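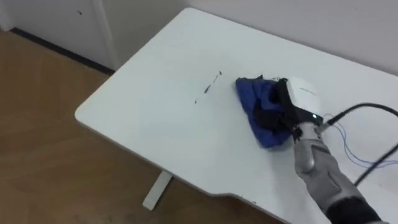 I got a white desk this fall and I love it, but my goodness, a white desk shows everything. Pencil dust, crumbs, the little black bits that come off an eraser. My old one was dark brown and kept its secrets for years! So this month's home corner is all about wiping down a light tabletop, which I now do most evenings before I shut off the lamp.

The first thing I learned is to look before you wipe. Specks and streaks need different handling, and if you go straight in with a wet cloth you can turn a few dry crumbs into a long gray smear (ask me how I know). Get your head down low, let the light come across the top, and see what you've got. 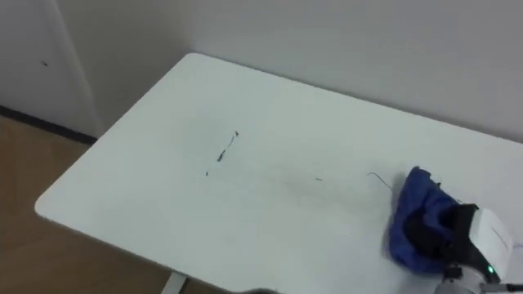 ## Dry first, then damp

I start with a dry cloth, bunched up so there's plenty of fabric under my hand, and push the loose bits toward one edge. Then I dampen a second cloth, wring it out hard, and go over any streaks that stayed put. Short strokes, light pressure, and a fresh fold whenever the old one looks gray. My friend I-seul Pyo does hers in circles and swears by it — we've agreed to disagree.

For pencil or marker I add one drop of dish soap. The whole job takes me less than 10 minutes, and that includes moving my mug twice.
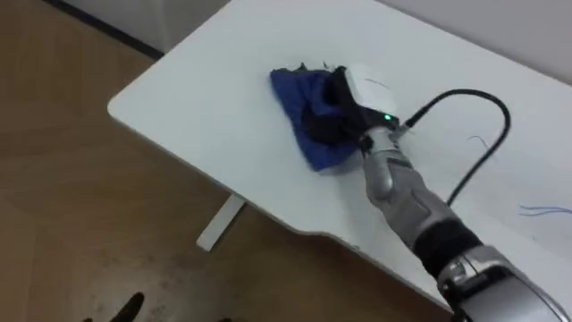
**Do I need a special spray for a white top?**

Plain water and a drop of dish soap will handle most everyday marks. If you do like a spray, put it on the cloth and try it on a corner first.

## One more thing about cloths

I keep 2 cloths for the desk and wash them apart from the kitchen rags, with no fabric softener, so they stay nice and grabby. Color is up to you, but I've become a fan of the bright ones. A blue cloth on a white table is awfully hard to lose track of, and it won't end up in the pile with the dish towels. And if your table sits on a pale wood floor like that herringbone, sweep after you wipe, or you'll be walking on whatever you pushed over the edge! 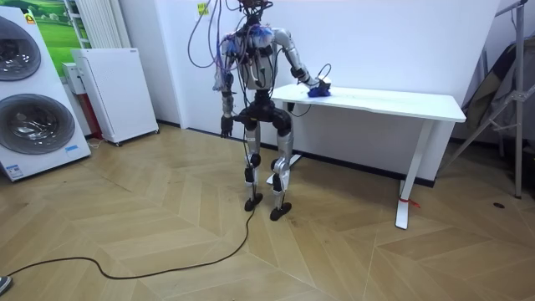 Next month I'm moving on to chairs, and I'd love your tips for getting lint out of a woven seat. Mine came from a yard sale over on Lodlow and it has been collecting fuzz ever since. I've tried tape and I've tried the vacuum brush, and the seat is winning so far. The table will get its turn again too, now that I've seen how a crumpled cloth pressed down near the edge works for a small patch — I usually fold mine flat and chase the crumbs all over the place. Drop me a note if you have a better way with either one.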